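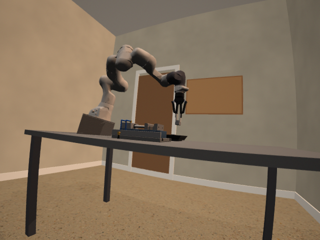

# Checking a Pick-and-Place Cell in Simulation Before Release

This page sets out the procedure for reviewing a simulated robot cell before its program is passed to the shop floor. It applies to all table-mounted arms with two-sided grippers that load or unload a fixture. It replaces the short checklist in the Drunia handbook, which may still be used for cells released under earlier rules.

The reviewer must not be the person who wrote the program. Both should have access to the same scene file and the same version of the part drawings.

## Before you begin

Collect the following:

- the scene file, saved under its Mengal project number
- the program to be reviewed, with its change log
- the current gripper data sheet
- a blank review form (Form 66)

Open the scene and confirm that units are set to millimeters. Scenes brought in from Clumard are sometimes scaled in inches, and the error is easy to miss when every object in the room has been scaled together.

## Step 1. Confirm the layout

1. Compare the position of the pedestal with the floor plan. Measure from the table corner, as walls in the simulated room may be moved for convenience.
2. Check that the fixture is fastened to the table in the model. A fixture that is only resting there will shift on contact and give false results.
3. Check that trays and other loose items have their own collision shapes. A tray with sloped sides needs a shape that follows the slope; a plain box will report contacts that would not occur.
4. Lock the layout. Any later change returns the review to this step.

## Step 2. Set the clearance height

The clearance height is the lowest level at which the gripper may travel sideways. Measure it from the highest fixed point of the fixture to the lowest point of the gripper **or of the part it is holding**, whichever is lower. Frames and guards at the ends of a fixture are often taller than the working area and must be included.

For all Indora cells, the minimum is 49 mm. The gripper must be pointing straight down before it passes below this height, and it must remain so until it has risen above it again.

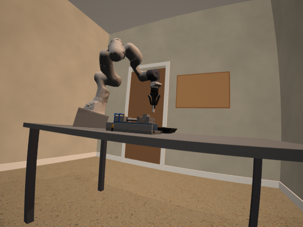
Record the measured value on the form, even when it is well above the minimum. If the path crosses the fixture at more than one height, record the lowest.

The arm itself must also be checked. Programmers tend to watch the fingertips, and the forearm or the finger linkages may pass closer to a guard than the part does. Run the path once with the view fixed on the linkages alone, at reduced speed.

## Step 3. Run the cycles

Run the full program for 500 cycles with part positions varied within the tolerance given on the drawing. The run passes if:

- no contact is reported between the arm and any fixed object
- no part is released outside its intended location
- no joint comes within five degrees of its limit

A single failure ends the run. Correct the cause, note it in the change log and start again from the first cycle. Results from separate runs may not be added together. The longest run on file went to 3,736 cycles; this is permitted but earns no exemption from later steps.

## Step 4. Complete the record

Save the log, the locked scene and the signed form in one folder. Give the simulator version and the random seed, so that another reviewer can repeat the run. Screenshots are welcome but do not replace the log.

## Limits of this review

A passed simulation permits a slow-speed trial on the real cell – it does not permit production. Cable drag, worn fingertips and uneven tables are not modeled, and the risk assessment for the physical cell must be carried out separately by the site's safety lead.

Reviews remain valid until the program, gripper or fixture is changed. Requests for an exception should be sent in writing before the trial is scheduled.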